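Category: Office Furniture > Cubicle Dividers & Sound Panels

Grovby Fabric Divider, 63-inch

We sell this one because people ask for it, and it does part of what the Grovby catalog says it does. Please read the page before you order. Returns on opened panels cost you the freight both ways.

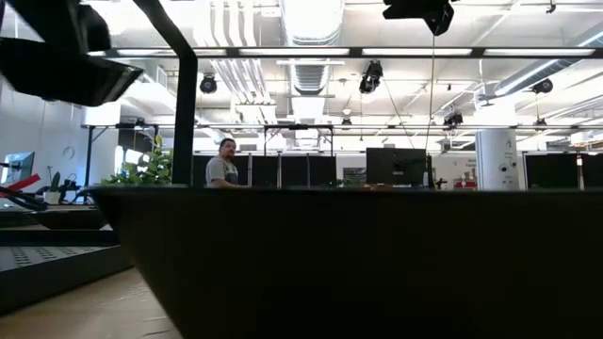
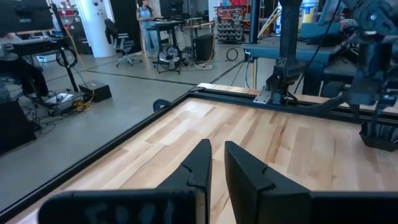
A buyer in Umville, Salazar, wrote to us that the panels looked fine and stood straight, but that she could still follow every word of the phone calls from the next desk. She wanted to know what the word "acoustic" was doing on the box. Fair question. We asked Grovby the same thing and were sent a color chart.

So we took the word off our listing. A fabric panel 63 inches high will block the view of a seated person and take a little of the ring out of a hard-floored room. It won't stop speech. Sound goes over the top, bounces off the ceiling and comes down on the other side, and no divider of this height from any maker gets around that. If you need quiet for calls, buy a booth or find a room with a door.

What you get

Each panel is 42 inches wide and 63 inches high, with a steel frame and woven polyester on both sides. Two feet and one connector strip are in the box. The connector joins panels in a straight line or at a right angle. Grovby shows a three-way join in its leaflet, but that takes a separate post, and the leaflet mentions it in very small type.

The fabric is described as stain resistant. Our showroom panel has a coffee mark that has resisted everything we tried on it, so make of that what you like. The darker colors hide more. Tacks go in easily and leave holes that mostly close up again. Tape lifts the weave — don't use it.

Setup

Grovby says two minutes per panel. Allow longer for the first one. The feet slide on from below and the bolts are awkward to start by hand, so lay the panel flat on a blanket before you begin. Snug is enough on the bolts. The threads in the feet are soft and we have replaced a good many of them.

A single panel standing alone will tip if somebody leans a chair back into it. Join at least 2 panels at a right angle, or put the end of the run against a wall. The wall bracket is sold separately, and in our view it ought to be in the box.

How it compares

The Clekitz divider costs more and has heavier feet. It is no better with noise, whatever the brochure hints, but it stays put when bumped and the fabric unzips for washing. For a walkway or a shared desk area we would pay the difference. For a corner that gets little traffic, the Grovby is good enough.

Price and delivery

A run set with panels, corner posts and wall brackets is $1,197. Single panels are priced by color. Orders ship on a pallet to the curb only, and the driver won't carry them upstairs. Check the corners of the carton before you sign. Dented frames reported after signing go through the carrier, and that is slow.

Prices checked February 15, 2020. Grovby has told dealers to expect a new foot design in March. We have heard that before.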